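Re: Draft clause 6, simulated evidence for household arms

On 28th April the Cluline group wrote:

> Clause 6 now lets a supplier show safe handling in simulation alone, provided 10 tasks are covered. Greten and Steyn are both content with this.

I'm not. Ten tasks of what sort? Take the bathroom one from the Skestach set:
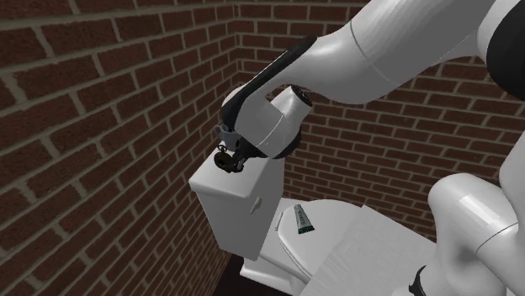
*Bathroom task, side view. Gripper at the cistern, tube on the toilet seat.*

The draft scores this on whether the tube gets moved. It has no word on what the arm may touch on the way, how near it may come to the lid, or whether a gripper that has been near a toilet should then handle something meant for your teeth. Running it 847 times won't put those questions in. 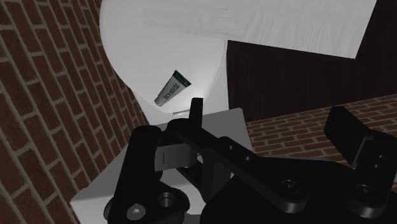 *Same task, close view from the gripper.*

I can't find a clearance figure anywhere in the draft, and the close view doesn't give me one either. Table 2 asks for "adequate" distance. Adequate to whom?

I'd strike "alone" from clause 6 and ask for a physical trial of at least 2 of the tasks. We agreed as much in November, and I'd like to know where it went.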